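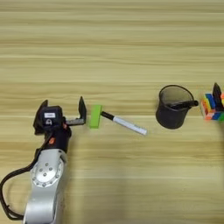 A robot arm over a wooden tabletop.

Cable drama Zarngate renewed for a third and final season

Zarngate will return for a third season of ten episodes, and it will be the last. The streaming service Clendico confirmed the order in July, ending several months of speculation about the future of the harbour-town drama.

Creator and showrunner Bergþóra Lund said the decision to finish after three seasons was hers and had been part of her original pitch.

"I brought them a story with an ending," Lund said in a statement released with the announcement. "They have been very patient in letting me get to it at my own speed."

The series follows the Thygesen family, owners of a failing ferry line, and the town council that has been quietly trying to buy them out. The second season closed with the sale of the line's last vessel and the disappearance of the eldest son, Anders. Clendico would not say whether the character will be back.

Production company Drerkden will again handle the shoot, most of it on location. Filming of the first two seasons took nearly 100 days each. The third is scheduled to run longer, with a winter block added for scenes set on the water. The harbour office set, built in a disused cannery, has been kept standing between seasons and will be used again.

Zarngate began as a modest performer. Its first episodes drew little notice outside the industry, and the show was moved to a later time slot halfway through its opening run. Viewing picked up once both seasons were available together on the Clendico service, and the second season finale was the most watched hour of drama in the company's catalogue that month.

Critics were slower to come around. Early reviews complained about the pace and about the number of characters introduced in the pilot, several of whom were not seen again until episode six. The second season was received more favourably, with particular praise for the long council meeting episode, which runs 60 minutes and takes place almost entirely in one room.

Lund wrote that episode alone. For the final season she will share the scripts with two writers from the existing staff and will direct the first and last episodes herself.

Casting for new roles is under way. Drerkden said it is looking for 25 speaking parts, including a federal inspector who appears in most of the season, and will hire 345 extras locally over the course of the shoot – more than in either previous season.

No premiere date has been set. Clendico said the first two seasons will stay on the service in the meantime, and that a colour-corrected version of the pilot will replace the current one before the new episodes arrive.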